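Archive home | By thread | By date | Next message

Re: [killach-club] Picking list for October
From: Nayara Pacheco
July 13, 2021

Wagner Falcão wrote:
> Is the duck still in the set? My students want small things
> to practice on before the meet.

Hi Wagner, and hello to all your students – so glad they're joining us!
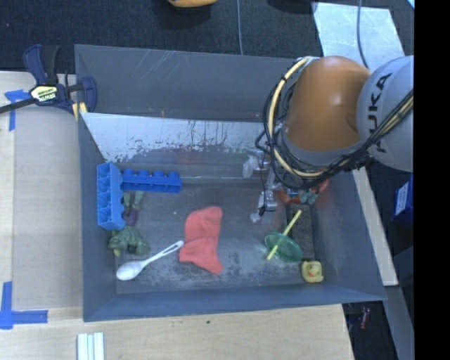

My team has been fussing over grasp order all week, and I love how they argue about it. I say leave the spoon for later, as it's lying against the red cloth, and go for the duck first (yes, Wagner, it's in!). Emerson wants the blue blocks. Bring your own list and we'll compare.

Warmly,
Nayara

Contact the list owner | Back to top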